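Cinthorpe Evening Classes
Furniture Care at Home, Session 7: Light-Colored Tabletops
Notes by Angelica Samonte

Welcome back, everyone! I promised last time that we would get off varnish and onto the surfaces most of us live with every day, so tonight is all about pale and white tops – the desks, kitchen tables and workbenches that look so fresh in the store and then show every crumb and ring the minute you get them home.

Start by finding out what you have. Look at the underside and along the edges, where the finish is often thinner or missing altogether. Painted wood will usually show brush marks or a bit of bare grain somewhere. Laminate tends to have a seam near the edge, and solid-surface tops are the same color all the way through. If you inherited the piece and can't tell, bring a few close-up pictures of the edge to class and we will puzzle over it together.

Everyday cleaning

Mix 500 ml of lukewarm water with 2 drops of plain dish soap. I know that sounds stingy, and I used to pour in a good glug myself, but extra soap leaves a film, and the film is what turns gray. Wring the cloth out well, wipe in long overlapping strokes, then go over it again with clean water and dry it with an old towel. Please don't skip the drying, especially on painted wood.

Marks and stains

Tea and coffee: a paste of baking soda and water, left on for a few minutes and lifted off with a damp cloth. Don't scrub. On gloss paint, try it underneath first.

Ballpoint ink: a little rubbing alcohol on a cotton swab, working from the outside of the mark inward. Keep it off painted and varnished wood, where it can take the finish along with the ink.

Scuffs: a soft white eraser does wonders, and I keep one in my kitchen drawer for just this.

Judging your work

Daylight from the side is your best friend. Crouch down until your eyes are nearly level with the top and look across toward the window; streaks and dull patches show up far better from there than from straight overhead.

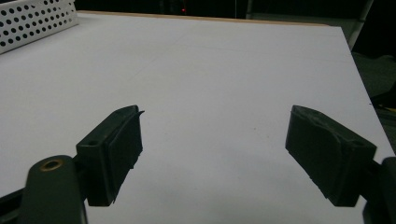

Fig. 1. A large white tabletop.

For next time, pick one pale surface at home, clean it as above and jot down what you used and what happened – failures very welcome. Kinga Szűcs will be taking the second half of the session on wax and oil finishes, so wear something you don't mind getting messy. Page 159 of the class binder has the chart she'll be working from.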